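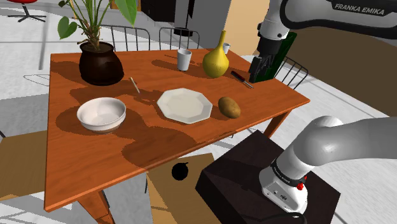

¿Qué se ha contratado con Disavico en este periodo?
El kit de simulación Gurkley, con licencia para 4 puestos y soporte técnico hasta septiembre.

Informe de avance, 3/7/22
Proyecto Okenwood

La instalación quedó terminada en los 4 puestos. El proveedor entregó el catálogo de objetos domésticos con 112 modelos, de los que hemos revisado 36. En varios hubo que corregir la masa y el rozamiento, que venían con valores por defecto. Disavico ha aceptado incluir esas correcciones en la próxima versión sin coste.

Se han ejecutado 300 episodios de prueba de recogida de objetos sobre mesa. Los registros se guardan completos, pero la exportación es lenta y bloquea el puesto mientras dura. Hay una incidencia abierta por este motivo.

La documentación en español sigue pendiente. Trabajamos con la inglesa.

Gasto: dentro de lo previsto. No se solicita ampliación.

Próximos pasos: terminar la revisión del catálogo, repetir las pruebas con los modelos corregidos y decidir en septiembre si se renueva la licencia o se pide oferta a Xu.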